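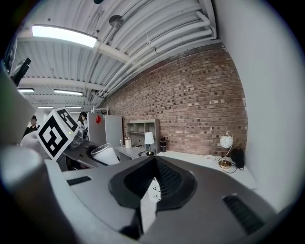
Hand-Held Demonstration Grippers: A Review of the Prusta Pair Kit
Group project report, Practical Automation module
Group members: Azra Delić, Seidu Dogbe, Sorin Popescu
Supervisor: Senad Golob
Submitted 10 October 2021

1. What we were asked to do

Our brief was to pick a piece of automation equipment that a small workshop might plausibly buy or hire, use it, and say whether it was worth the money. Two other groups chose conveyor kits, which come with a manual and behave like conveyors. We chose the Prusta pair kit, because Sorin had seen the brochure and the brochure was very good.

The kit is hired out by Ninh, a supplier with a counter in Sturkthorpe and a website that is mostly a telephone number. It contains two hand-held grippers, a marker cube for each, a charging base, cables and the recording software. You hold the grippers, do a job with them, and the software stores how they moved. The idea is that a robot arm can later be trained on the result. Our project covered the recording end only. The hire fee was 100 for the period, plus a deposit of 900 that concentrated the mind whenever anyone walked past the table with a drink.

2. Setting up

The quick start sheet promises that a new user will be recording within 15 minutes. We would like to meet this user. Our own first evening went on updating the software, finding out that the update wanted a different cable, and then finding the cable, which was in the box under the foam all along. Seidu maintains that he said so at the time.

Once it was running, set-up was painless. The cubes clip on behind the fingers and the printed patterns let the tracking work out where each gripper is and which way it is pointing. The small green light on the cube means the unit is connected. The manual calls this the "confidence indicator", and by the third session we had come round to the name.

3. The tasks

We wrote a list of table-top tasks, starting with simple moves and getting worse. Most involved crockery, on the grounds that a home or café robot would meet a lot of it and that Azra had some she didn't mind losing. The tasks were:

Slide a saucer from the middle of the table to a marked spot
Lift a small round object off a saucer and put it back
Move a small dish with something on it
Stand a cup upright
Pass an object from the left gripper to the right

Each of us did every task in turn and gave the kit a mark out of ten for comfort, control and how much we had sworn.
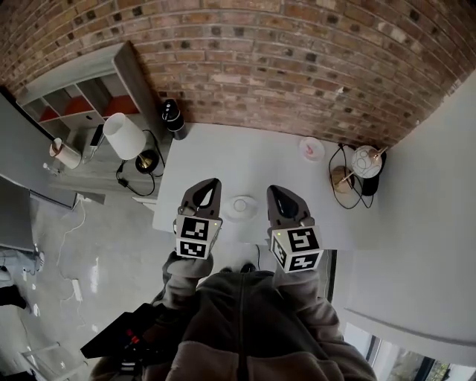

Figure 1. Both grippers held over the table, with the saucer between the fingers.

4. What we found

Control was better than any of us expected. The fingers are ribbed on the inside and curved, and they give slightly when they close, so a badly judged grip tends to turn into a usable one. Sorin, who cannot carry two mugs through a door, managed the saucer slide on his second go. Lifting a small round object was harder. The tips want to meet underneath it and the saucer objects to this.

The two-handed pass took the longest to learn. You cannot feel much through the handles, so you end up watching the tips very closely and holding your breath, and then there is a sort of group sigh when it works. Abdelilah Badawi from the year above, who tried the kit for us as an outside tester, compared it to eating peas with salad servers. He then scored it higher than we did.

Comfort was the weak point. The body of each gripper is bulky, and with the cube on top the weight sits further forward than your wrist would like. We stopped for a rest after 7 tries at a task, and nobody argued for an eighth. Azra has smaller hands than the rest of us and found the handle a stretch from the start. The brochure says the shape "suits every user", which we have marked as not confirmed.

Tracking depended a good deal on how we stood. If you turn a gripper so that its cube is hidden by your own arm, the software marks that stretch of the recording in amber and carries on. This is polite of it, but we would have preferred a beep. We only found the amber stretches when we sat down to look through everything, by which time the table had been put back to its normal use.

5. Compared with the Prirau

Senad asked us to set the kit against at least one rival. The obvious one is the Prirau, which we could only borrow for one afternoon, so please treat this section gently. It is lighter and does beep. It also has flat, hard fingers, and in our hands it pushed things more often than it picked them up. For boxes and blocks it might well be the better choice. For anything round we would go back to the Prusta, sore wrists included.

6. Would we recommend it?

For hire, yes. Ninh answered the telephone, the kit arrived charged, and the deposit came back in full, although the wait was longer than the hire. For a workshop thinking of buying a pair, we would suggest hiring first and letting the person with the smallest hands have the casting vote.

Things we would do differently: practise the two-handed pass before recording anything, check for amber stretches after every session, and look under the foam.

7. Who did what

Seidu ran the software and wrote section 2, with some edits by the others for tone. Azra planned the tasks and supplied the crockery. Sorin wrote the comparison and returned the kit to Sturkthorpe by bus. The scores and the full task sheets are in the appendix, including the page with the tea on it.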